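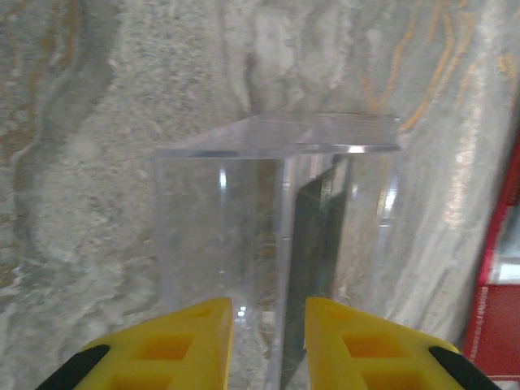

So what should you budget for first when you're buying a small robot arm?

The gripper and everything that goes on it, before you even look at arms. I know that's backwards from how most of us shop (me included!), but the arm is the part you'll compare for weeks and then stop thinking about, and the fingers are what you'll be fiddling with all year.

My total for this round is $3000, and I've been moving it around a spreadsheet since the start of January. The arm I keep coming back to is the smaller Follau, which a reseller quoted me at $1254 with the power supply but without the mounting plate. Why would you sell it without the mounting plate? Anyway, that's another $100, and I've put it on its own line so I don't forget it again.

Then the gripper. Dison has one that bolts straight on, and Baudry has one that's cheaper but needs an adapter and, from what I've read on their forum, a fair amount of patience with the wiring. I'm leaning Dison. I'm also setting money aside for spare fingers, because I want to try a few shapes and I'm not precious about breaking them.

Clear plastic is the thing I'd really like to handle well — boxes, lids, little display cases — and that's where I can see the budget getting away from me. Depth cameras can have a rough time with see-through stuff, so I may end up wanting a second camera or better lights. I've left a line for it with a question mark in it.

Lead times are the other headache. Fuder says nine weeks on the controller I want, and they won't hold a price that long without a deposit. If I order the arm now it'll just sit in its carton, so I'm going to ask whether the two can ship together and post the reply when I get it.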